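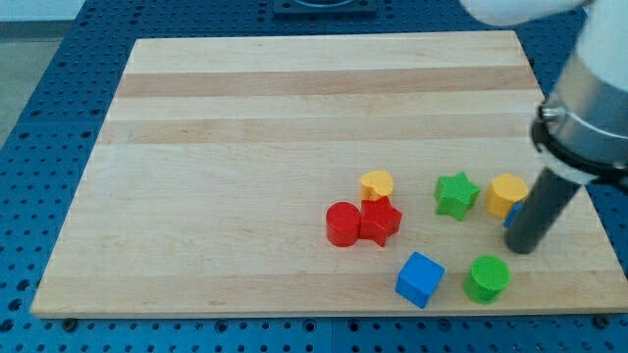
3. Materials and Work Surface

3.1 The board

All arrangements in this study were made on the same wooden board. It was ordered from Emivham, a small supplier of furniture parts, and it is a glued board of pale strips with horizontal grain when seen from the front side of the table. The strips are not equal in tone. Most of them are light cream or beige, but two are clearly darker, and they run parallel in the far part of the board (Figure 2). Nearer to the front there are also some bands with a weak pinkish tone, which are easy to miss under the ceiling light and which we noticed only after the pilot.

We first considered to replace the board with a painted one in a single color. In the pilot, however, several participants used the dark strips as lines of reference and said sentences like "the one under the brown line". This kind of answer was interesting for our question, so we kept the board and recorded the position of every block in relation to the strips. A painted board would give cleaner data about the blocks alone, but few people at home have a table without grain, knots or scratches.

The board is fastened to the table with bolts, and two of the dark bolt heads can be seen below its front edge. The table itself has a blue metal top with a regular grid of small round holes. In the instructions we called the blue part "the table" and the wooden part "the board", and participants were asked to speak only about the objects on the board. Even so, the holes appeared in a few answers in the first session. One participant tried to describe the position of a block by counting the holes along the side. We then added a sentence to the instructions which asks to ignore the blue part, and such answers became rare.

3.2 The blocks

The blocks come from the Molaten set, which is sold for children of preschool age. The full set we used has 19 pieces. It contains basic solids and also some flat pieces with a figurative outline, among them a heart. Pieces with damaged paint were removed before the start and replaced with the same piece from a second box.

For each arrangement eight blocks were put on the board. We decided on this number after the pilot. With fewer blocks, almost every block could be identified by color alone, and participants gave one-word answers. With many more, the blocks covered each other when seen from the chair, and the answers became long and full of corrections.

In Figure 2 the eight blocks form a cluster on the right half of the board. A yellow heart stands toward the left of the cluster, and in front of it, slightly to the left, there is a red cylinder. This pair illustrates a problem which came back in many sessions. The heart is named without difficulty, and nobody in our group of participants used another word for it. The cylinder is a different case. Its top is a flat circle and its side is curved and glossy, and depending on the participant it was a "cylinder", a "drum", a "round one", a "can" or simply "the red". All of these were accepted as correct if they led the listener to the right block.

Because of this we did not give names to the blocks in the instructions. A printed sheet with the names was prepared and used in the first pilot, but participants looked at the sheet more than at the board, and they spoke slowly, as in a language lesson. The sheet was dropped.

3.3 Color and tone against the wood

The colors of the blocks were not equally easy on this surface. Red gave the strongest contrast with the pale wood in the opinion of participants, and red blocks were usually mentioned first. Yellow blocks were mentioned later. The distance in tone between yellow paint and light wood is small, and when a yellow block stood on one of the pale strips some participants needed a second look to find its border. On a darker strip the same block was found more quickly.

We had not planned to study this effect. It appeared when we compared the notes for arrangements placed at the far side of the board with those placed at the front. After the second session we therefore balanced the positions, so that each yellow block was placed on dark and on light strips the same number of times. The arrangements made before this change are kept in the data, but they are not used for the comparison of tones in Section 4.

Gloss was a smaller problem. The curved sides of the cylinders reflect the lamps, and from a low sitting position a bright line appears on them. Two participants described this line as a white stripe painted on the block. We moved the chair and did not see such answers again.

3.4 Arrangement of the blocks

In total 398 arrangements were recorded. They belong to five types, which differ in how close the blocks are to each other and in which part of the board is left free: left cluster, right cluster, center cluster, two groups, and spread. The arrangement in Figure 2 is of the type right cluster, with the blocks placed toward the front.

The clusters were made by hand without a template. We tried a paper template with cut-out shapes, as it was used in the earlier Jaltanness study, but the paper moved when it was lifted and the smaller blocks fell over. By hand the distances are less exact. We think this is acceptable, because our question is about how people speak of one block in relation to its neighbors, and in ordinary life the distances are not exact either. The two rules for the person who placed the blocks were that no block may lie on top of another and that no block may touch the edge of the board.

Between two arrangements all blocks were taken away, also those which would be used again. In the pilot we sometimes left one or two in place to save time. Participants then used the history of the board in their answers ("the one that was already there"), and such a description has no value for a listener who did not see the previous arrangement.

3.5 Participants and procedure

The participants were 48 adults, recruited through a notice at the Sánchez library in August. All reported normal color vision. Each person sat at the front side of the table and described one block at a time, and a second person, who sat with the back to the table and had only a printed photo of the arrangement, pointed at the block which he or she understood. The speaker did not know whether the listener was right until the end of the session.

Descriptions were written down by hand and later coded for color words, shape words, position words and words which refer to the wood. The last category was added after the pilot, for the reasons given in Section 3.1. When one description contained two words of the same kind - for example "the red one, the dark red" - only the more specific word was coded. Gestures were not coded, although many speakers pointed at the board while speaking, even when the listener could not see their hands.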